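工单 #81
状态:待观察(先别关)
提交:Verkcombe 酿造车间,夜班
类别:发酵 / 温控
设备:6 号发酵罐,Flarnel 控制器,Hulton 乙二醇冷机
优先级:高 → 中(见后面更新)
开单日期:2019-02-08

问题描述

6号罐温度乱跳。罐里是 Arrieta,主发酵后半段,正要往下降温的时候出的事。屏上读数一会儿高一会儿低,阀跟着开开关关,咔哒咔哒响个不停,站在楼梯口都听得见。隔壁 2 号罐同一条乙二醇回路,没事,曲线很平。

报警代码 E-30,翻了手册,写的是“传感器信号异常”,等于没写。

复位过,没用。断电重启过,好了一小会儿又来。

急,这罐酒不能一直热着,也不能冻过头。谁接单先看一眼罐子再回我。

更新 1(接单)

看到了。先把 6 号罐切手动,阀固定在小开度,别让它自己玩。切手动的步骤贴一遍,上次有人切错了罐:

控制器主页 → 罐号 → 长按模式键 → 屏幕左上角变成“手动” → 调开度 → 确认。
一定看罐号!!页面默认跳回 2 号罐,不是你刚才看的那个。这个毛病跟 Flarnel 提过,还没改。

手动之后阀不响了。读数还在跳,所以不是控制逻辑的事,是信号本身就脏。

拿插入式温度计从取样口接酒量的,和屏上最低的那个值差不少,和中间那个值接近。也就是说探头没全死,时好时坏。取样口接出来的酒会回温,这个数只能当参考,接的时候杯子先用酒润一下再量。

更新 2

查了下面这些,按查的顺序记,别重复干:

冷机。Hulton 出液温度正常,液位正常,泵压正常,过滤网上个月,就是一月,刚洗过。排除。

回路。6 号罐进出液管都摸了,进的凉,回的略温,说明有流量。保温棉靠下那一段湿了,外面一层,先记着,后面可能有关系。

电磁阀。拔了线圈单独给电,吸合干脆,断电回得也快。排除。线圈有点烫,那是前面来回开关累的,放了一阵子就正常了。

控制器输入通道。把 2 号罐的探头线换到 6 号罐的通道上,读数稳。再把 6 号罐的探头线换到 2 号罐的通道,2 号罐页面开始跳。所以问题跟着探头(或者探头线)走,通道是好的。换完记得换回来,我换回来了,拍了线号核对过。

E-30 报警在对调之后跑到了 2 号罐页面上,历史记录里会有一条,那条是我弄出来的,别当成 2 号罐也坏了。

剩下就两个嫌疑:探头,线。

更新 3

线从桥架上放下来看了。外皮没破。接头拧开,里面有水。水不多,但是针脚发绿了。

八成是洗罐外壁的时候冲进去的。这个接头朝上装,本来就不该朝上,水顺着线往下淌,正好进去。2 号罐的接头是朝下的,线上还留了个弯,所以没事。

处理:吹干,针脚用酒精擦,绿的地方用细砂纸轻轻蹭掉。重新拧上,读数稳了一段时间。以为好了。

没好。夜里又跳,次数少了,幅度也小,但还是跳。报警没再出 E-30,只是曲线毛毛的。

提交人回复:
夜里我一直手动看着的,降温基本按计划走,比计划慢一点。尝了一口,没有异味,硫味比前天轻。双乙酰那个热样也做了,闻着还有一丁点,说不好,换个人再闻一下。比重稳住了。所以降温不用太急,慢就慢吧,别再来回就行。

另外问一句,要不要先把酒倒到 2 号罐去?2 号罐后天才空。

回:不倒。倒一次多一次进氧的机会,这是淡色拉格,经不起。温度手动压得住就压着。实在压不住再说。

更新 4

把探头从套管里抽出来了。套管是焊在罐上的,抽探头不碰酒,不用泄压,这个放心抽。

抽出来是干的。应该有导热膏的,一点都没有,探头头上光溜溜。而且探头没插到底,差一截,螺帽那里压的位置不对。等于探头在套管里晃着,碰到壁就准,不碰壁就测的是里面那点空气。罐子旁边泵一开一振,它就来回变。

这就对上了:中间那个值准,低的那个不准,低值多半是夹套那边开阀的时候管壁先凉,空气跟着凉。阀一关又回来。控制器看到回温又开阀。自己逗自己玩。

加上接头进水,两个毛病叠一块,所以第一次擦完接头只好了一半。

谁上次装的不追究了,但是导热膏这个事要写进装探头的步骤里。现在的步骤单里只有一句“装回探头”。太省了。

处理过程:
旧探头擦净,看头部有没有裂,没有。
电阻放冰水里量,稳。放温水里量,也稳,手抖线也不变。所以探头本体不用换,省一根。
套管里用长棉签捅了一遍,捅出来一点锈色的脏东西,量很少。
导热膏抹探头前端,薄薄一层,别糊成一坨。
插到底,插到底,插到底。手感是顶住了,再回一丝,锁螺帽。
探头线在罐边留一个往下的弯,接头改成朝下,扎带固定在支架上。
湿的那段保温棉剪开看了,是冷凝水,外层接缝胶开了。先擦干用胶带缠上,等罐空了重做。这个单独开单,不算在这里。

装完,泵开着,读数平。手敲套管附近,读数平。拽一下线,平。

更新 5

切回自动。盯了两个钟头,阀开关次数恢复正常,跟 2 号罐的节奏差不多。优先级先降到中。

注意切回自动的时候,设定值要先改成当前温度再一点点往下放,不然控制器一看差这么多,阀直接全开,夹套贴壁的那层酒有可能结冰。之前别的罐干过这事,罐壁上掉下来一层冰碴子。步骤:

设定值 = 当前实测值。
模式键长按,变“自动”。
等稳。
再按降温计划往下调,一次一小格,别贪。

Flarnel 屏上那个“快速降温”按钮,不要按。不要按。对淡色啤酒来说太猛,酵母也受不了,后面要收酵母的。

提交人回复:
好的,没按。自动运行到交班都正常。补一个情况:远程页面上 6 号罐的曲线有一段是空的,是不是数据丢了?品控那边要导曲线归批次档案。

回:空的那段是我拔线查的时候,没信号就没记。手动温度那几次记在纸本上,夜班那页,照着补录到批次备注里就行,注明“人工读数,取样口”。不要去改曲线本身,改不了,也不该改。

跳得乱的那一段也别删,备注写“探头故障,数值不可信,见本工单”。以后有人翻这批酒,看到那个锯齿会吓一跳的。

更新 6(备件)

这次找导热膏找了半天。最后在包装线那边的抽屉里翻出来一管,半干的,挤了前面一截才能用。接头密封圈没找到合适的,原来那个翻面装回去的,先顶着。要买。

需要补的东西,麻烦采购那边看一下:
食品车间能用的导热膏,小管的就行,大桶的开了用不完会干。
探头接头密封圈,按 Flarnel 手册上的规格,别买“差不多”的。
备用探头,仓库帐上有,架子上没有,去哪了?
针脚清洁用的小刷子。

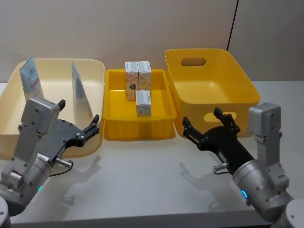 温控备件以后单独放,不要再跟灌装头的零件混在一个抽屉里,这次光找东西的时间比修的时间还长。密封圈碰了油会涨,跟润滑脂放一起更是不行。摆法简单点,台面上三个容器并排就够:左边米白色大箱,扁袋子包装的都竖着插进去,别平着摞,摞了下面的看不见;中间亮黄色浅盘放当班正在用的小件,用完要清空,不留过夜;右边那个深一些的黄箱放备用探头和线,拿走一根就在纸本上划一笔。标签还没打,打标机没色带了,先用记号笔写美纹纸贴上。

导热膏管子拧紧再放。不要放冷库,冷库里拿出来一股水汽。

更新 7

又看了一遍曲线,平的。E-30 没再出现过。2 号罐页面那条历史报警已经加了备注。

顺手把其它罐的探头接头都看了一眼方向,还有一个朝上的,是清酒罐,现在里面有酒而且读数正常,没动它,等倒空再改。洗罐外壁的人先注意,水枪别往接头上面打,拿个塑料袋套一下也行,洗完记得摘,闷着照样出水。

装探头步骤改好了,草稿在下面,看看有没有漏的,没意见就换掉墙上那张旧的:

装探头前看套管是否干净、干燥。
探头前端薄涂导热膏。
插到底,确认顶住,再锁螺帽。
线留向下的弯,接头朝下。
开旁边的泵,看读数是否平稳。
轻敲、轻拽各来一次,看读数。
和插入式温度计比对,记在纸本上。
切自动前先把设定值改到当前温度。

提交人回复:
步骤没意见。加一句吧,“核对罐号”,放最前面。
热样换人闻过了,干净,没有那个黄油味。照计划继续往下降,到冷储温度再排酵母。
备用探头找到了,在实验台下面的纸箱里,有人拿去当温度计用……已经放回去了。

回:加了,放第一条。那根探头用之前先过一遍冰水,不知道它摔过没有。

待办:
密封圈到货后换掉翻面那个,换的时候 6 号罐切手动。
保温棉单独开单,等罐空。
清酒罐接头改方向,等倒空。
打标机色带。
给 Flarnel 再发一次那个页面默认跳 2 号罐的问题,附上截图。

状态保持“待观察”,这批 Arrieta 出罐之后再关单。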